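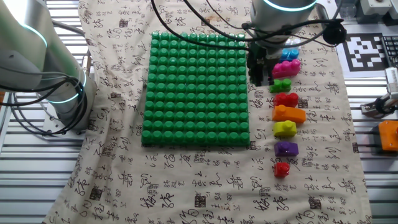
PLONEN, 2023-03-07. The Morka Service Corps will place members with 2 more host sites this spring and is taking applications for its May term, the organization said Tuesday. Members serve in teams on creek cleanup, home weatherization, community gardens and after-school programs in Plonen and the nearby town of Prinditz. After-school work is the part of the program that has grown fastest, and a good deal of it is simple table activity: a child with something to make before the bus comes. Members assigned to those programs also help with homework and run a weekly outdoor hour.

The two new host sites are the Prinditz Tool Library and the Texier Street Garden in Plonen. The tool library lends hand tools, ladders and yard equipment to residents and has asked for help with repairs, check-out hours and a Saturday class on basic home maintenance. The garden will use its members to rebuild raised beds, extend the compost area and deliver produce to two senior apartment buildings during the growing season.

Members completed 1483 hours of direct service in the last term. Most of that time went to weatherization, which includes sealing windows and doors, insulating water pipes and replacing light bulbs for households that request it. There is no charge to the household. Requests for the coming season are already open, and renters may apply with written permission from the property owner.

Creek work will start again once the banks have dried out enough for crews to get down safely. Teams plan to set 300 native shrubs and trees along the lower part of Morka Creek, where the soil has been washing into the channel for several years. The plants are being grown at the Texier Street Garden and will be moved by truck to the planting area. Residents who want to help for a day can sign up as guests of a team. Gloves and tools are provided. Guests under 16 must come with an adult.

Members in the May term may serve full time or part time. Full-time members receive a living allowance, and all members receive training before they start at a site. The first week covers safety, working with the public, basic tool use and record keeping. Members going to after-school programs take an added day of training on child supervision and must clear a background check before their first shift. A driver's license is helpful for the weatherization and creek teams but is not required.

Applicants must be at least 18 by the first day of the term. No college degree or earlier service experience is needed. The application asks for a short statement, two references and a ranked list of preferred sites. The corps tries to place people at one of their top choices but cannot promise it. Interviews will be held in person in Plonen or by phone.

Former members are asked to update their contact information with the office. The corps is putting together a record of past projects for its website and would like to hear about work done before the current reporting system was in place, especially the early trail projects on the Prinditz side. Copies of old photos, work logs and newsletters are welcome. Originals can be scanned at the office and returned the same day.

Groups that would like to become a host site in a later term should send a one-page outline of the work, the number of members they could supervise and the name of a daily contact. Host sites must be nonprofit groups, schools or public agencies. They supply a workspace and materials, and the corps handles recruitment, training and allowances.

Application forms for members and host sites are available at the Morka Service Corps office, 2264 Mill Road, Plonen, during regular business hours. Forms can be mailed on request.

About the Morka Service Corps

The Morka Service Corps is a nonprofit organization that places adult members in full-time and part-time service with local groups in Plonen, Prinditz and the surrounding area. Its work covers conservation, home energy, food and youth programs.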